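Chore robots

From Starkby, the household tech wiki
Page last changed 14/01/2020 by Johanna Baumgartner

A chore robot is a machine meant to do the jobs around a house or a shop floor that people do with their hands: dishes, laundry, wiping down, putting stuff back on shelves. I've been writing this page on and off since June, and the question I get most is whether they can do any of it yet. My short answer is "a bit, slowly, if you set the room up for them." The long answer is the rest of the page, so get comfy!

What counts

I leave out dishwashers and washing machines. They're great (I'd marry mine), but they work because we do the fiddly part and load them. Robot vacuums I do count, just barely, since they get themselves around the room. Mostly I mean arms with some kind of hand on the end.

Floors

Floors are the success story. A floor is flat, it stays where it is, and if the vacuum misses a patch it'll probably get it tomorrow. Mine gets stuck under the same radiator every single time, and I still wouldn't give it back.

Dishes

Dishes are where it gets interesting, and where most of my mail comes from. Washing is the easy part, because a machine in the cupboard does it already. Picking up is hard. A bowl is round, it's often shiny, it slides when you poke it, and from the side you've got a thin rim to grab and not much else. Stand a few of them in a rack and now the wires are in the way too.

You and I pick up a bowl with one hand and never think about it. With robots you'll often see two arms used, one on each side of the rim. That holds the bowl steadier, but the arms have to agree on how hard to squeeze and when to lift, and if one goes early the bowl tips. Negin Kazemi, who edits the kitchen pages here, timed herself emptying a rack of 6 bowls and got bored before she'd finished writing down the number. She suggests that as the test for any machine: would you stand there and wait for it? I think she's a bit harsh, but I've borrowed the test anyway.

Laundry

Folding is worse than dishes. A towel has no fixed shape, so the machine has to find the corners first, and a T-shirt inside out is a whole other puzzle. The Pelupessy folder, a tabletop thing with clips, does shirts nicely as long as you hang each one on it yourself. I tried one for two weeks and went back to the couch and the TV.

Shop floors

Shops and small factories have it easier, because they can make everything the same. The packing line at Nonetano puts one size of jar into one size of box, and its arm does roughly 2,000 a shift. Change the jar and somebody has to come and set it up again. My kitchen has mugs from four different decades, so I don't see that arm moving in with me.

Cost

The cheapest helper on our list is the Uma countertop stirrer at $149, and it stirs. Anything with two proper arms is still priced for labs and companies, and I haven't found one I could put in a table of home products.

Still to do on this page

Bed making needs a section. So does window cleaning, which I know very little about, so please jump in if you do! The laundry part could use somebody who has owned a folder for longer than I did.

See also: Dish racks; Grippers; Robot vacuums; Self-emptying bins

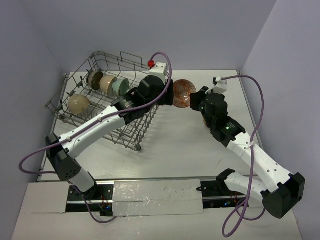 Two arms at either side of a small patterned bowl, with more bowls in the wire rack.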